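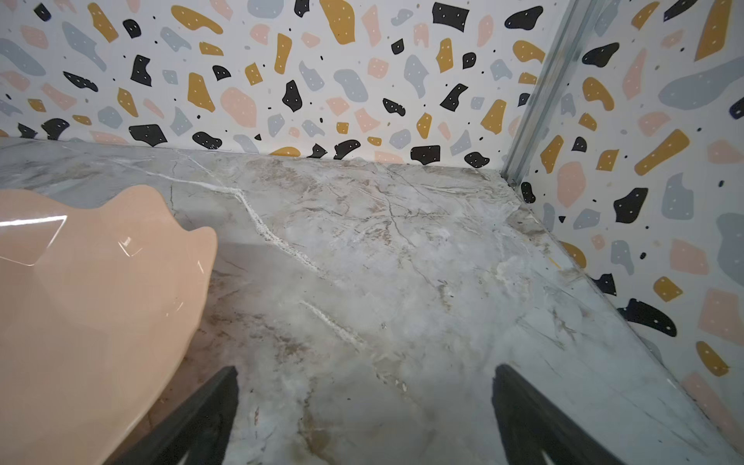 Trelik two-finger kit on my arm, first impressions after 12 days
posted by marblehead_mac

So I finally caved and bought the Trelik starter kit, the one with the two fingers, the wrist camera and the little control box, and I've been running it in the kitchen corner of my workshop ever since. Short version for people who don't read long posts: I like it more than I thought I would, and I have one big complaint. Most of my tests are dishes and other awkward smooth stuff, like the peach dish with the wavy rim, which has become my main torture test. It's shiny enough to throw a white streak of glare right back at the wrist camera, and the rim goes up and down so there's no straight edge to close on. With my old gripper I'd given up on anything shaped like that.

Unboxing was fine. Fingers, box, cable, a bag of screws with 3 more than I needed (I'll take it), and a printed sheet that gets you as far as powering up and then sends you to the website. Mounting was painless. Calibration was less painless. The software walks you through it, but it wants the arm parked in a pose my arm doesn't like, and I had to redo it a few times before it stuck.

The good: the closing motion is smooth and slow when you want it slow. The force slider goes from 0 to 100 and I've mostly lived at 25 for dishes. Anything harder and I start wincing.

The bad: the camera software. Auto exposure hunts like crazy on glossy things. It sees a highlight, darkens everything, loses the highlight, brightens everything, and off we go again. You can lock it by hand but the setting doesn't save between sessions!! For what this kit costs that drives me nuts.

Ask me stuff. I'm keeping it either way.

----

reply from tinbucket

Nice write-up. I've been going back and forth on this one for ages. How's the cable routing? On the Ganport kit the camera cable runs along the outside and mine snagged on a cabinet handle in the first week. I've been babying it ever since.

----

reply from marblehead_mac

Goes through a channel down the side of the wrist, so it's pretty tidy. There's a loose bit where it comes out at the bottom and I've got a velcro tie on that. No snags so far but I don't have any cabinet handles near it either, so take that for what it's worth.

----

reply from oldservo

Going to be the grump here. I had the Trelik for a month and sent it back. The fingers are okay, nothing special, and the software felt half finished. You say you like it more than you expected and then describe a camera that can't look at a shiny dish without having a fit. For kitchen work that's most of what you own! Plates, bowls, glasses, the kettle. I don't see how that's a "one big complaint" kind of problem, that's the whole job.

I went to Skumum after that. Uglier, louder, costs more, and I haven't touched the exposure settings once.

----

reply from marblehead_mac

Fair, and I did think about Skumum. Two things put me off. The price, obviously, and the fingers are so wide. My work area is a corner with walls on two sides and I like being able to get in close without scraping anything.

Also once exposure is locked it behaves. It's a pain to set every session, I'm not defending that, but with it locked I got the dish on most tries today. When it missed it was because I'd lined it up badly, and I can't really blame the camera for my own thumbs.

----

reply from oldservo

"Most tries" is doing some work there. Got numbers?

----

reply from marblehead_mac

Ha, okay. I don't keep a log, I'm doing this for fun. If somebody wants to mail me a clipboard I'll think about it.

----

reply from pnutgallery

Question from a total beginner (sorry if this is dumb). Does the patterned background mess with it? I keep reading that you should put plain paper behind everything, and your wall is, uh, not plain. I love it by the way. Is that tile?

----

reply from marblehead_mac

Not dumb at all, I wondered the same thing! The wall's a terrazzo-style print, mustard and pink and black blobs all over, and I picked it long before I had any idea I'd be pointing a camera at it. I expected trouble. For the auto-detect thing in the Trelik app there is some trouble – it'll draw a confident little outline around one of the black blobs and tell me it's an object. If you're driving by hand like I mostly do, it makes no difference at all.

The counter is harder for me, weirdly. It's a gray and white marble pattern with veins going everywhere, and when I'm looking at the preview on a small screen I lose track of how close the fingertips are to the surface. Black fingers on light gray should be easy to see, and they are, but they go blurry that close to the lens and I can't judge the height.

----

reply from macarena_m

Hi all, Macarena Mansilla here. I teach a weekend class on hobby arms and we have both kits being argued over in this thread, so I'll throw in my bit.

Mac, the blurry fingertips thing is fixable. The lens on the Trelik camera turns. There's a dab of soft glue on it from the factory but it comes loose if you twist gently with your fingers (no pliers please, a student tried pliers). Bring the focus in closer and you'll give up a little sharpness at the far end, which you won't miss on a counter. Do it with the arm powered off and redo your calibration after.

On exposure I'm with oldservo, it should save and it doesn't. My workaround is dull: I move the lamp. If your light is coming from up high behind the wrist, a glazed dish will bounce it straight at the lens. Swing the lamp to one side or bounce it off a wall. With that peach dish of yours I'd expect the streak to at least move somewhere less annoying.

I don't agree that the Skumum is simply better, though. Its camera is, sure. But the fingers have a springy feel right at the end of closing, and with thin rims my students drop more with it than with the Trelik. We've ended up using the Trelik for anything breakable and the Skumum for everything else.

----

reply from oldservo

Springy is fair. I shimmed mine and forgot they come like that. Still wouldn't go back.

----

reply from tinbucket

Shimmed with what?

----

reply from oldservo

Strip of bicycle inner tube behind the pad, super glue. Looks terrible, works great.

----

reply from trinh_fan_70

Surprised the Trịnh add-on hasn't come up yet. It's a set of slip-on pads, soft silicone, and they fit the Trelik fingers if you trim the bottom a hair. I run mine with the force down at 12 and haven't chipped anything. For a wavy rim like that they'd squish into the dips a little and you wouldn't have to be so exact about where you grab.

Downside is they collect every crumb and hair in the house. I rinse mine after each session and they still look gross.

----

reply from marblehead_mac

Ooh, okay, that's tempting. Do they make the fingers a lot wider? The narrow fingers are half of why I bought this thing.

----

reply from trinh_fan_70

A bit wider on the inside faces, nothing on the outside. You do lose some opening. I can't get around my biggest mug anymore but I grab it by the handle so whatever.

----

reply from pnutgallery

I'm reading all this and getting more confused about what to buy, lol. My budget is not big. I want to pick up small things off a table, learn the basics, and not break my mom's plates. What would you all get?

----

reply from oldservo

Skumum, used. People sell them when they upgrade. Don't buy the Trelik until they fix the software.

----

reply from tinbucket

If you can find a Ganport cheap I'd start there. Yes the cable is dumb. Everything else on it is simple and there are tons of old threads for when you get stuck. And use plastic plates!

----

reply from macarena_m

Agree on the plastic plates. I'd say Trelik if you can stretch to it, for the slow close. Beginners squeeze too hard and it's the most forgiving of the bunch in my class. If you can borrow time on one first, do that before you spend anything.

----

reply from marblehead_mac

Well, you've got three answers from three people, welcome to the forum :)

I'd vote Trelik too but I'm biased, I'm still in the honeymoon phase. Whatever you get, put a folded towel down for the first few days. My counter is hard and dishes are round and I was very brave on day one and a lot less brave by day two.

----

reply from marblehead_mac

Update, 2026-06-26. Did the lens twist like Macarena said. The glue let go with almost no force, and the fingertips are so much clearer now, I can see the notch on the inside of each one in the preview. Calibration took two goes. Moved the lamp over to the left as well and the exposure hunting is way down, though it's not gone – it still has a little wobble when the wrist tilts.

I also wrote to Trelik about saving the exposure lock. Got a reply that it's "on the list," no date. Oldservo, you may begin gloating.

Ordered the Trịnh pads too. Will post when they get here.

----

reply from oldservo

Gloating in progress. Glad the lens thing helped, I never tried that on mine and now I'm a little annoyed about it.

----

reply from tinbucket

Can you post which way you turned the lens? Mine's a Ganport but the camera looks a lot like the same part and I'd rather not find the wrong direction first.

----

reply from marblehead_mac

Counterclockwise looking into the lens, less than a quarter turn. Go slow and keep the preview open on something close by. Oh wait, Macarena said power the arm off, so do that – I left the camera plugged in by USB and only cut power to the arm. Worked fine on mine, no clue if a Ganport lets you do that.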